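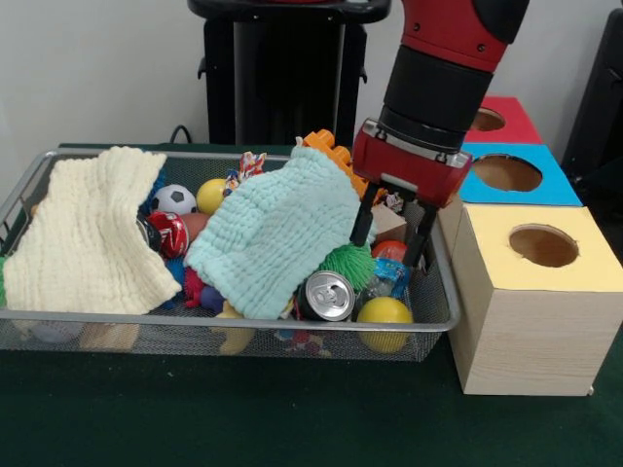
Vira Hutsuliak 在上一版页面下留言:网篮里的布要不要先拿出来叠好?按第 4 节做到一半,球从布下面滚出来,落到地上,整篮又得重排。她建议把织物的处理提到最前面。本版已照此调整,织物改为第一批取出,其余顺序不变。

第 4 节 混装网篮的分拣与重装

4.1 适用范围

本节适用于长方形金属网篮,篮内同时装有织物、球类、软质玩具、积木、空饮料罐和小纸盒的情况。只装一类物品的网篮见第 3 节。带圆孔的方盒不装入网篮,在篮旁叠放,方法见 4.5。

Breltport 活动室与 Prirnstead 活动室使用同一套步骤。两处的登记册分开保存,条目不得互抄。

4.2 准备

台面清出两块区域:一块放网篮,一块放取出的物品。网篮四角须全部落在台面以内,有提手孔的短边朝向操作者的右手侧。

另备下列用品:
干抹布一块
浅底周转盘一个
标签纸及记号笔
登记册(Breltport 为 787 号册,Prirnstead 为 2,308 号册)

注意:台面附近的地面如有线缆,操作者应站在没有线缆的一侧,周转盘也从这一侧递取。 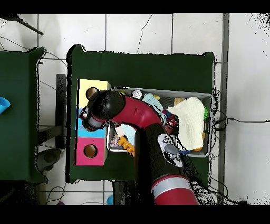
周转盘的作用是接住圆形物品。盘底垫抹布,盘沿高度不得低于最小的球的半径。没有周转盘时,可用空的鞋盒盖代替,但不要用平托盘。

方盒在分拣期间留在网篮旁边,不必搬走。盒孔内不得临时存放小件。登记册上 Prirnstead 有过一次漏件,小件事后在盒内找到。

4.3 分拣步骤

步骤 1 取出织物
双手捏住布的两个对角,垂直向上提起,在网篮上方停住,轻抖一次,让夹带的小件落回篮内,再移到台面。布搭在篮沿外侧的,先把外侧部分翻回篮内再提。两块以上的布逐块取出,不得一次抱起。

警告:不要横向抽布。布下的球会随布滚出篮沿。

步骤 2 取出上层的球
先取靠近篮沿的球,再取中间的球。球放入周转盘。表面带刺或带须的橡胶球单独放在盘的一角,避免须部压弯后粘上绒毛。

步骤 3 取出积木和硬质玩具
斜靠在篮沿上的积木,先扶正再取。带圆凸点的一面如果勾住布纱,用手指把纱线推离凸点,不得硬扯。小型人偶和动物玩具与积木放在同一区域,但不叠放。

步骤 4 取出饮料罐
只有空罐可以作为游戏用品留在网篮中。逐只检查拉环和罐口:拉环松动、罐口有毛刺或罐身有折痕的,一律剔出。罐内有残液的,倒净、冲洗、倒置,当次不再装回。

警告:罐口毛刺会划伤手指。检查时手握罐身,目视罐口,不要用指腹沿罐口抹。

步骤 5 取出软质玩具和绳结玩具
软质玩具捏压一遍,确认没有硬物混入。编织绳或布绳类玩具检查两端,线头超过 3 厘米的剪短。

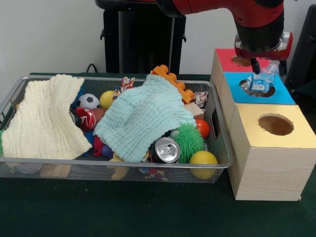 步骤 6 取出底层物品
底层物品透过网孔能看到轮廓,但不能据此登记。须逐件取出,放在台面上后再记入登记册。卡在网孔里的细小部件从篮外向篮内推,不从篮内往外拉。

步骤 7 检查网篮
用干抹布沿篮沿擦一圈,再擦提手孔内缘。网丝断开或翘起的,停止使用该篮,贴标签后送修。网面凹陷但网丝完整的可以继续使用。

提示:Yevhen Harasym 负责的几次分拣中,步骤 6 用时最长。首次操作时不必赶时间,可以在步骤 5 之后暂停,把已取出的物品登记完再继续。

4.4 重装

重装时由下往上分为三层。

底层:积木、纸盒、硬质玩具。平面朝下。纸盒靠篮壁放,盒盖朝上,盒内不装东西。

中层:软质玩具、绳结玩具、饮料罐。罐身横放,罐口不得朝向提手孔。两只罐之间用软质玩具隔开。

上层:球类。球放在软质玩具形成的凹处,最高点可以略高于篮沿,但推一下不应滚动。如滚动,取出一件中层物品后重放。

织物最后放。常用做法有两种:

a) 折叠法。布对折两次,平放在球的上面,四边都在篮沿以内。搬运前须用此法。

b) 覆盖法。布松散地盖在物品上,允许一角搭在篮沿外。只用于网篮留在台面上、当天还要取用的情况。

注意:用覆盖法时,搭出篮沿的部分不得垂到台面。华夫格、绉纱等有纹理的布容易挂在网丝端头上,放好后沿篮沿摸一遍。

装好后双手托住两条短边的底部,抬起 7 厘米,停两秒,放下。没有物品移位即为合格。提手孔只用于在台面上拖动网篮,不用于单手提起。

4.5 方盒的叠放

方盒放在网篮短边的外侧,与篮壁留出一掌宽。底面对齐,盒口方向可以不同。叠放不超过三个。叠好后用手指轻推最上面的盒子,下面的盒子不应跟着移动;跟着移动的,检查盒底有无胶痕。

盒子颜色不作为分类依据。Evangelista 版标签上的颜色栏可以留空。

4.6 登记

每次重装后在登记册上写明:篮号、织物数量、剔出的饮料罐数量、送修情况、操作者姓名。物品名称按第 2 节的词表填写,词表中没有的名称写在备注栏。球类只记总数,不分颜色。

两人操作时,由取物的人报名称,另一人书写。Lionel Yeoman 在 Breltport 试用过先拍照后补记的办法,被布盖住的物品有遗漏,因此照片只能作为登记的附件。
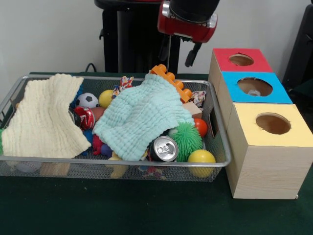

图 4-4 混装网篮,分拣前。篮内有织物、球、积木及饮料罐。

4.7 常见情况

网篮装不下:先减中层的软质玩具,不减底层。减下的物品装入备用袋,袋上写篮号。

布有潮气:不装回,摊开晾干。当次登记的织物数量按实际装回的填写。

球在搬运中滚出:检查是否误用了覆盖法。改用折叠法后仍滚出的,说明上层过高,取出一个球。

分不清某件物品属于玩具还是日用品:放入备用袋,备注栏写“待定”,下次分拣前由活动室负责人决定。

备用标签由 Gedier 随网篮附送,用完后可用普通标签纸裁成同样大小代替。标签贴在短边篮沿下方,不贴在提手孔上。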